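Binding a 24-page newsletter at the office
Posted in August by Kaede Hirano

Our housing association issues a members' newsletter of 24 pages, folded from letter-size sheets. We print 200 copies per issue. The outside printer has closed, and the board has asked that the work be done in the office. What is the accepted method for stapling through the fold, and should the sheets be folded first?

Jörg Stüber
Stack the sheets flat, staple from the outside of the cover, and fold afterward. Two staples are sufficient. Mark the center line on a card guide – a pencil line on each copy is slow and remains visible. We prepare almost 98 copies in a morning by this method at Gevska. Please also confirm the grain direction of the cover stock before ordering, as heavy paper folded against the grain will crack along the spine.

Trurkico
Agree with the above. Any print shop will do it for you, however.

Brornis
An ordinary desk stapler does not usually reach the fold of a letter-size sheet. A long-arm model is required, or the base must be swung aside and the staple legs closed by hand. Test on scrap first. The Voß handbook, which our office follows, also advises trimming the open edge last – the inner pages creep outward once folded. 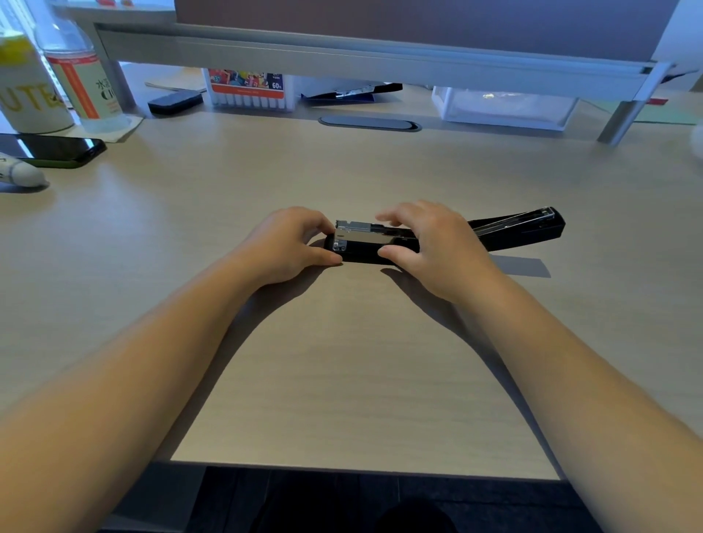

Black desk stapler, in both hands.

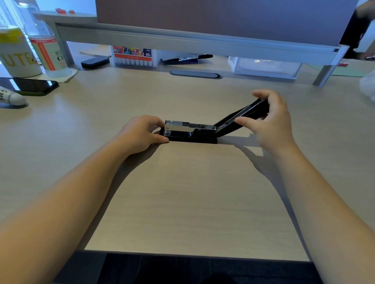 Members' Help Pages – Issue 17

Replies to this topic remain open. Please keep them to the subject of binding and finishing.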